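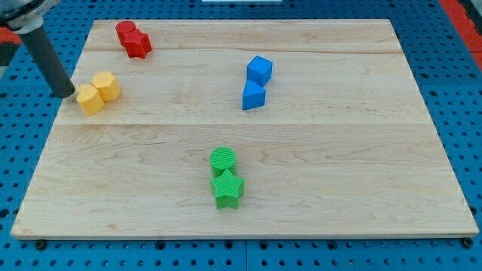
Kit and Equipment > Reviews > Robot arms and benches

The Trundow bench arm, one school year on: what we paid, what we forgot to budget for, and whether I'd buy it again

Posted June 22, 2021 by Indira Thevar

I promised several of you a proper write-up of the Trundow when we first got it, and then the school year happened, as it does, and I kept putting it off until I felt I had something useful to say. Well, I have now lived with the thing since November, I have argued over it with our finance office more than once, and I think I can give you a fair account. Put the kettle on, because I do go on a bit.

First, what we wanted it for. Our college runs an evening course for people who may end up working alongside automated kit, in packing or light assembly mostly, and for years we taught it with videos and a very patient whiteboard. Maysoun Nasrallah, who shares the course with me, had been saying for ages that people need to stand next to an arm and see how it behaves near small objects. She was right (she usually is, and she will enjoy reading that).

So, the arm. It is a small single arm meant for benches, and the first thing to say is that it is lovely to be around. The movement is smooth, the joints are quiet enough that you can talk over them, and the teaching software is laid out so sensibly that one of our learners had it nudging a block across the board before I had finished handing out the worksheets. We use the plain rod as the tool for nearly everything. I had assumed we would need fingers on the end from the very first session, and I came close to ordering the expensive pair, but pushing and sorting with a rod turns out to be a splendid way to learn. If you push a block badly, it goes somewhere you didn't want, and then you have to think! We have spent whole evenings on getting matching colours to sit together: reds with reds, a green star up against a green cylinder, that sort of thing. It sounds like nursery school until you try it.

Now the money, which is what most of you have written to ask me. I won't print what we paid for the arm itself, as education prices vary and ours was agreed privately, but I can tell you about the extras, and there were more of them than I had allowed for. The bench top came to 938 pounds. I nearly fell off my chair. It is a perforated top, though, with a regular grid of holes all over, and having lived with it I can see why people pay for one. On our old tables every fixture was a matter of clamps and hope. I would put it in your first budget and go without something else.

Then there was 200 for the blocks and the board. The blocks are from Yammine and they are very nicely made: cubes, cylinders, hexagons, triangles, stars and hearts, in good strong solid colours that can be told apart from the back of the room. The stars are the awkward ones and the hearts are not far behind, because they turn when you push them anywhere off the middle. Beginners should start with the cubes. The board is wooden and came from a local joiner, and I am very fond of it. It gives the blocks a clear, pale background, and it gives the learners an obvious edge to stay inside. Have a spare made while the joiner is at it, as we should have done.

Another 200 went on the Prelutow service plan, and I was of two minds over that. We have used it once, for a cable, and the person on the telephone was kindness itself, but the replacement took longer to reach us than the brochure had led me to hope. If you have a technician on site who likes a challenge, you might skip the first year. We haven't, so we renewed.

I should be fair and list my grumbles. The handbook is translated rather stiffly and the section on setting the working area needs reading three times. The start-up routine is slow, and you cannot hurry it, so whoever teaches the early group has to come in ahead of them. The carrying case is a nonsense: far too heavy for one person, with handles placed for somebody with much longer arms than mine. And the licence for the teaching software covers 4 seats, which nobody mentioned at the quotation stage. With a larger group you will be taking turns or paying for more. Do ask about that before you sign anything, and get the answer in writing.

We did look at the Corance as well. It reaches further and it came with fingers included, so on paper it was the better bargain. Maysoun liked it more than I did. What put us off was that the software felt made for engineers, and our learners are mostly people who have come straight from a shift and would like to see something move before they lose heart. If you teach older technical students, go and see both.

Would I buy the Trundow again? Yes, with the bench top in the first order and the fingers left for the second year. We are putting in for those this autumn, and Maysoun is already drawing up exercises that involve stacking.

If you are writing your own bid and would like to see how we set ours out, leave a comment with your college's name and I will send you the spreadsheet, once I have tidied up the column headings.

Filed under: Teaching equipment, Budgets, Robot arms

Related reviews
Corance bench arm: first impressions from an open day
Is a service plan worth it for a small workshop?
Yammine shape blocks, large and small sets compared
Writing an equipment bid your finance office will read
Storage trolleys for shared classrooms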